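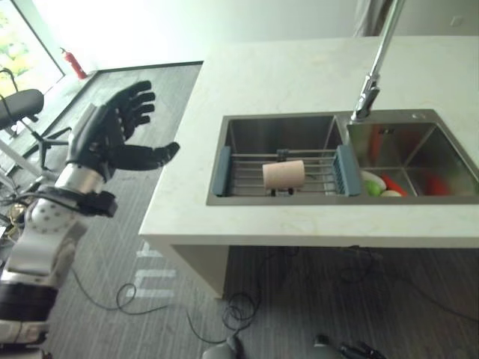 Skemura Coastal Drifters: Your Questions

What does a drifter measure?
Ours ride the surface water and send back their position and the water temperature. From that we can work out where the current is headed and how fast, and folks are always surprised at how much it changes between one tide and the next!

How deep does the drogue hang?
The drogue (the cloth sock underneath) sits 4 meters down, so the drifter follows the water and mostly ignores the wind.

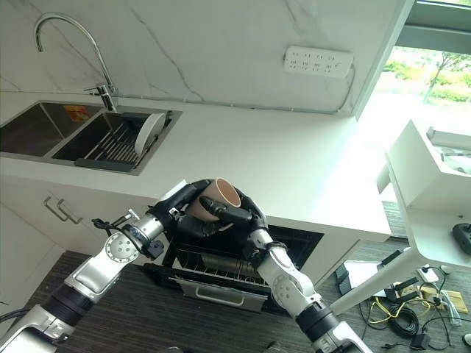
Can I build one at home with my kids?
Please do! Surface currents are easy to follow with very simple things, and a bathtub is a fine place to start. A plain paper cup like the tan one held in front of the counter there will float along nicely for a first try, with a little sand in the bottom to keep it upright. Osamu Ishida has written up the full plans for the real thing, and we'll gladly mail you a copy. 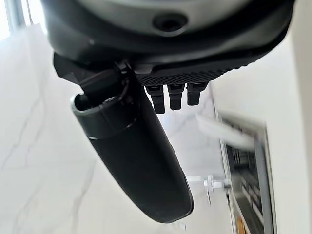
Three small black prongs under the ridged strip.

I found a drifter on the beach. What now?
Lucky you! Write down the number on the lid and where you found it, then send both to Wendy Whitlock. We released 44 of them off Cleven in August, and two are still unaccounted for.

Last updated Oct 4, 2018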